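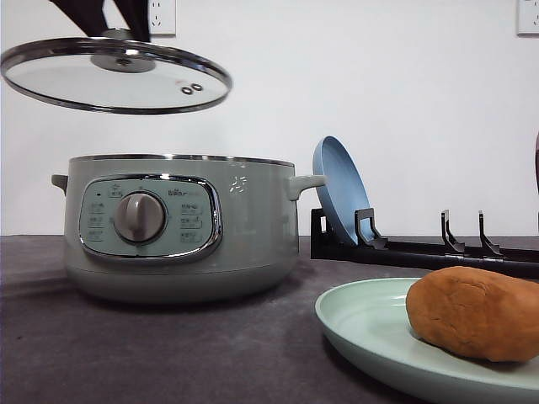
Lid off the pot, two fingers on the knob. Bench at the Mumton shop.

Projects > Arms & Grippers > Home and Shared Shop Builds

Search this forum... Go

dranesness_dan
Week whatever of teaching the arm to cook. It can now lift a glass lid by the knob, a skill my toddler picked up for free. Running total on parts is 1,888 dollars, so soup is getting expensive. Question for the group: the knob is domed steel and the fingers want to slide off it. Rubber pads, or a deeper notch?

torque_wench
Pads. Silicone, cheap, replace them when they get gross. Also your lid is tilted. Lower side first on the way down and you'll chip that glass sooner or later.

dranesness_dan
The tilt is a feature. (The tilt is not a feature.)

ondell_owner
Disagree on pads. I ran them on my Ondell for roughly 200 lifts and they creep — every grab lands a hair off from the last one. Print a cup that fits over the dome and be done.

torque_wench
And then it fits one lid in the entire world.

ondell_owner
He has one lid.

gearlash78
Could we discuss the plate rack? Those prongs scare me more than the knob. My Baudry wrist has hooked mine twice going in for a plate, and it did not let go politely.

dranesness_dan
I come in high over the rack and drop straight down. Slow, but the blue plate has survived everything so far. The dial on the pot is next.

torque_wench
Two fingers on a dial with a raised ridge? Grab the ridge and turn the wrist. Easier than the lid.

ondell_owner
For once, agreed. Cap the torque at 40 percent or you'll be shopping for a new pot.

dranesness_dan
Pads ordered, cup printing. Will report whichever one fails first.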